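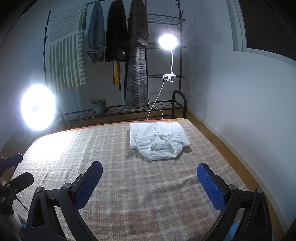
Erach - the Kimesville live record. Worth the fuss?

Started by dronefolk, 28th June
16 replies, 568 views

dronefolk
Everyone in my feed has been going on about this album like it cured them of something, so I finally sat down with it twice. For those who missed it, it's four voices and a harmonium, recorded in a chapel in Kimesville, no overdubs according to the sleeve. I wanted to love it. The second track is lovely. After that it's forty minutes of the same slow swell and the same long fade, and by side two I was checking my mail. Are people hearing the songs or are they hearing the reverb?

camis_fan_club
You're hearing it on what, though? Laptop speakers kill this kind of thing. The low voice on "Fitzsimmons" barely exists unless you've got something decent to play it on.

dronefolk
Decent headphones, and then the living room stereo. I could hear the low voice fine. It sings one note.

Pell
It sings three notes. I transcribed it for my choir.

dronefolk
OK, three.

oldtapehead
I'm with the OP on this one. Put any four people who can hold pitch in a stone room and you get goosebumps for free. I sang in a church choir for years and we sounded like angels in there and like a bus line in the parish hall. I'd like to hear Erach in a carpeted room before I call them the best harmony group going.

Pell
They played a bookstore last September, low ceiling, carpet, no mics. I was there. The tuning was dead on and the blend was better than on the record, if you ask me. You can't fake that with a room.

oldtapehead
One bookstore. Were you standing close?

Pell
Second row. So what?

marguerite_k
Can I ask about the "no overdubs" claim? At the end of track five there are clearly five voices. I've played it over and over. Either somebody in the audience is joining in or somebody is fibbing on the sleeve.

camis_fan_club
The harmonium does that. Certain reeds sit right where a voice would.

marguerite_k
Harmoniums don't breathe in before the note.

camis_fan_club
They kind of do, there's bellows. But I'll go back and listen again.

dronefolk
See, this is my problem with the whole thing. The sleeve says Katsuhiko Tsuchiya recorded it in one evening with two microphones, and every review repeats that line as if it were a musical quality. It might even be true. I don't care how many microphones it was if half the tunes go nowhere.

Pell
Go nowhere compared to what? It's slow music. The Camis record everyone here loves has a nine minute track with two chords.

dronefolk
And I skip that one.

lowbrass
Only came in to say the vinyl is a run of 2,000 and the seller I bought from is now asking 40 for a used copy. Not worth it at that price. The surface noise on side one is bad on mine, right over the quiet solo.

marguerite_k
Mine too - a tick all the way through the first verse. Did you write to the label?

lowbrass
Twice. No reply yet.

camis_fan_club
Went back to track five on the big speakers. There's a breath. I still think it could be the bellows but I'm less sure than I was.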